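Search this board Search Advanced

Purncombe Arts Forum > Spaces and Funding > Studio building on Mabaso Street: council visit

bhavana_joseph
The deputy mayor came by the Mabaso Street studios this morning without notice. He told the tenants who were in that the building stays in arts use and that the roof will be fixed. Nothing in writing. The current lease runs out in May. Does anyone know if the council can promise that without a vote?

jswanepoel
It can't. Anything over 500 a month in lost rent goes to a full vote. He can say what he likes in a hallway.

Heledd Sayce
I was there. He stayed 20 minutes and looked at the upstairs rooms and the kiln shed. He did say "the studios are staying." I'd like to believe him, but we heard the same at Plukside and those units are offices now.

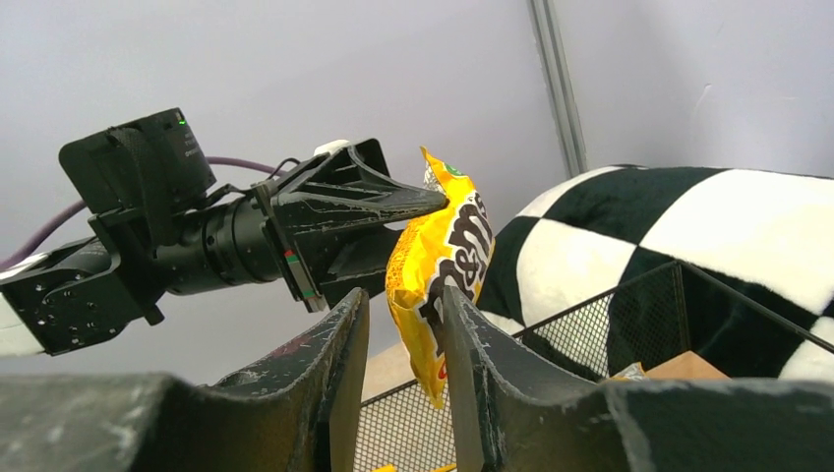

Black arm with the purple cable, Mabaso Street.

wichai_p
Plukside was a different case. The owner there was private and wanted to sell. Mabaso Street belongs to the town, so the council only has to renew. I think people are too gloomy about this.

jswanepoel
The town owned the Erkent hall too. It sat closed for 2 years and then went to a developer. Who owns it doesn't settle much.

wichai_p
Erkent had no tenants when it was sold. We have a full building and a waiting list.

bhavana_joseph
Can we stick to what to do next? I'm writing to the clerk to ask for the promise in a letter, with a date for the roof. If you rent a room and want your name on it, message me by Friday. 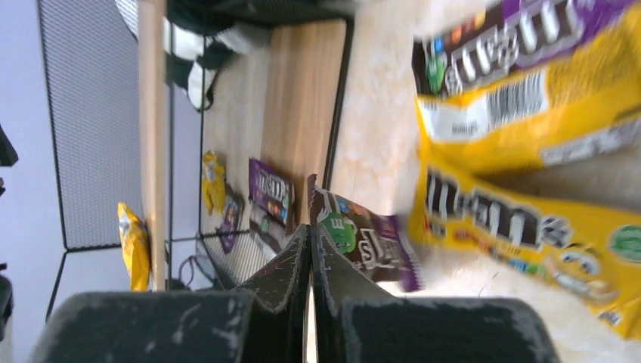 Randi Viklund would rather wait for the budget draft before anyone sends a letter, and says that pushing now could make the council dig in.

Heledd Sayce
I don't agree. The draft is written by the time we see it. Put my name down, and ask about the heating as well.

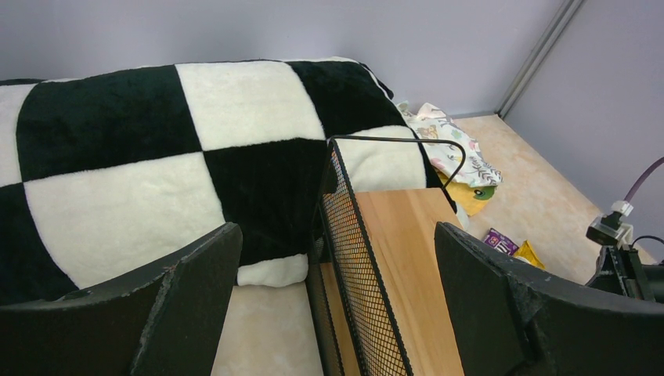

Checkered blanket on the tabletop, next to the rack.

jswanepoel
Add mine. I still don't expect an answer.

Comments (2)

Guest: Is the open day still going ahead?

Guest: Erkent hall did have a tenant, a dance class on the ground floor. They got 60 days.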